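5.2 Failure to close on cloth

Most of the trouble we report in this section comes down to one fault, and we did not find it ourselves. Otis Baptiste, checking the folding logs in March, saw that the jaw width on the Tevach gripper reached its "closed" value in episodes where the cloth had never left the bed. The maker's note treats a closed reading as a good grasp. We doubt that it should be read that way for anything thinner than a towel. 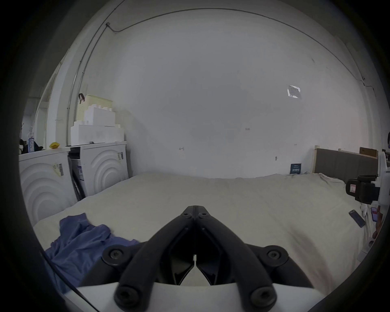 Figure 4. Jaws nearly closed over the bed, with the blue cloth on the left of the sheet.

Nyokabi Kaijage, Idrisa Mushi, Yoshinori Okabe
Correspondence: Lorna Samonte

The full set holds 1,745 episodes. The Rokus filter, which we used as supplied, passed every one in which the jaws closed and the arm path was smooth. It has no way to tell a grip on one layer of cloth from a grip on nothing. We had been told it would "catch most empty grasps." We can find no test behind that claim, and our own small check does not support it.

For the check, Mushi pulled 20 passed episodes and watched them from start to finish. In 2 of them the jaws shut on air and the policy went on to the fold anyway, moving through the whole motion with nothing held. Twenty is a small sample and we would not hang a failure rate on it. It does show that the filter lets the fault through, and that a policy trained on the output has been shown empty folds marked as good ones.

Okabe first put the fault down to worn finger pads. New pads were fitted and the misses went on. A second idea, that the bed surface gives way under the fingertips and the cloth sinks with it, fits the logs better, but we have not measured the sink and others should treat it as a guess.

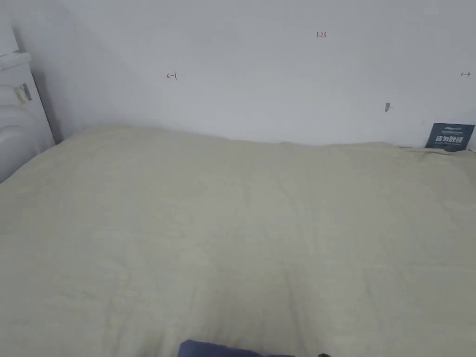

The Sunach pose tracker does not settle the matter either. Its height reading drifts over plain, pale surfaces, where it has few features to hold on to, and a drift of a few millimeters is enough to put the fingertips above a flat cloth. The tracker gives no warning when this happens. Its confidence score stayed high through both of the empty folds, so we stopped using that score to pick episodes.

We are also wary of the fix we adopted. Kaijage added a short lift after each close, and the episode is now dropped if the cloth does not rise in the head view. This depends on a person looking, and two people looking at the same clip did not always agree. Episodes recorded before the change have not been gone through again, apart from the ones in Mushi's check, and the results in Section 4 still include them.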